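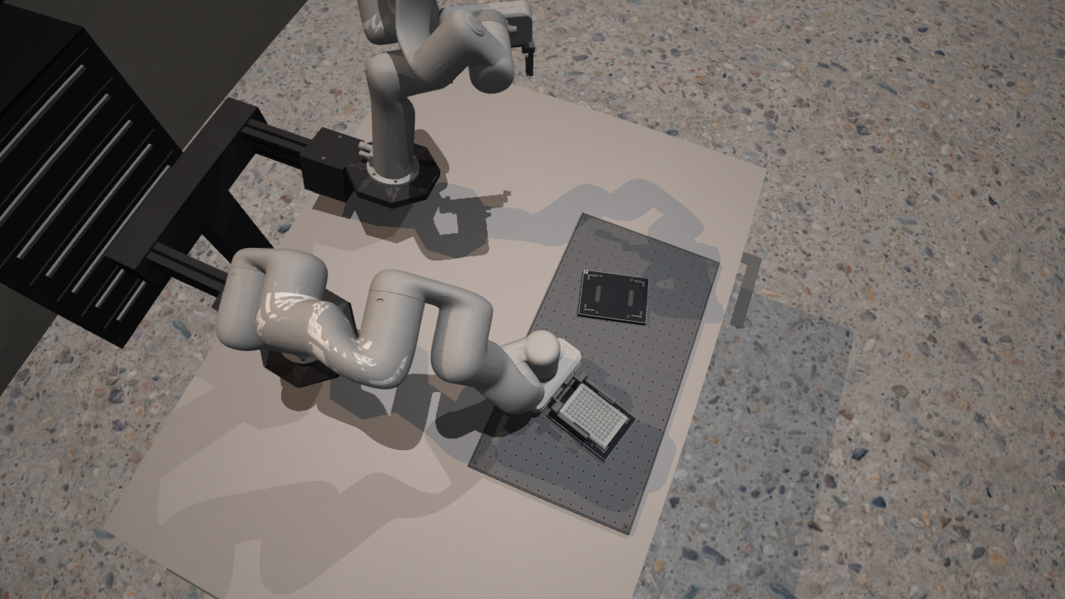 Minutes of the Working Group on Safe Practice for Shared Robot Workcells
Held at the Drillport site, 23 Feb 2022. The group took up draft rule 4, covering plate handoff between two arms that work over one breadboard. Ms. Haugland, in the chair, reminded members that the rule had been sent back in December for clearer wording on who may enter the shared area and when. She referred to the simulated two-arm cell, in which the nearer arm has its fingers at the microplate while the farther arm is raised away from the board with nothing in its gripper, and proposed that this arrangement serve as the reference position for the rule. The second fixture in the same cell, being empty, was taken as the destination fixture for the purposes of discussion.

Present: Solveig Haugland (chair), Chidubem Ajayi, Ylva Engström, Tymofii Lytvynenko, Halyna Kravchuk (recording).

1. Minutes of the previous meeting
The minutes were approved with one correction. Under item 3, "operator" should read "cell supervisor."

2. Matters arising
Mr. Lytvynenko confirmed that the glossary now defines "shared area," "waiting arm" and "destination fixture." The definition of "parked" remains open. Blomqvist has asked that it match the wording in its own site manual. Members did not object in principle but asked to see the text first.

3. Draft rule 4: plate handoff
3.1 Mr. Ajayi presented the revised text. Only one arm may hold a claim on the shared area at any time. The claim is given by the cell controller and is released when the arm holding it has returned to its own side of the board. The waiting arm must have its gripper clear of the board before the claim is given to the other arm.

3.2 Ms. Engström asked whether "clear of the board" meant clear in height or clear to the side. Mr. Ajayi replied that the text was meant to allow either. Ms. Engström considered this too loose. An arm that is clear in height may still have its forearm across the path of the other. After discussion it was agreed that the rule will require clearance of the whole arm, including the elbow, from the planned path.

3.3 Mr. Lytvynenko raised the case of a stop while an arm has its fingers closed on a plate. The draft permits automatic restart. He asked that restart require a person to confirm the state of the plate and of the destination fixture. Agreed. The words "automatic restart is permitted" will be struck from paragraph 4.5.

3.4 Ms. Kravchuk noted that the draft says nothing on checking that a destination fixture is empty. Agreed that a check shall be made before each placement and that the result shall be written to the cell log. The method of checking is left to the site.

4. Simulation before release
4.1 Ms. Engström reported on the trial carried out at Didovora. The handoff program was run in simulation for 1099 cycles, using the draft rule as written. The controller recorded 159 cycles in which the waiting arm was asked to move before the claim had been released. All of these came from a single timing setting, which has been corrected. The run is to be repeated in full.

4.2 Mr. Ajayi asked whether a clean simulation run should be enough for release to a live cell. The chair stated that it should not. Members agreed that the first 5 live runs after any change to the program will be made at reduced speed, with a cell supervisor at the stop control throughout.

4.3 It was further agreed that the simulated layout must be compared with the installed cell before results are accepted. Fixture positions and the mounting points of both arms are to be measured and signed for. Mr. Lytvynenko asked that cabinets and rails near the table be included where an arm can reach them. Agreed.

5. Request from Clalard
A written request was received for an exemption from rule 2 (labeling of fixtures). The request gave no grounds. The secretary will write for further details. No exemption applies in the meantime.

6. Actions
Mr. Ajayi: revise paragraphs 4.2 and 4.5 and circulate.
Ms. Engström: repeat the simulation run and report the full count.
Mr. Lytvynenko: obtain the Blomqvist wording for "parked."
Ms. Kravchuk: reply to Clalard; draft the fixture check paragraph.

7. Next meeting
To be set by the chair once the revised text has been circulated. Mr. Ajayi gave notice that he will attend by telephone.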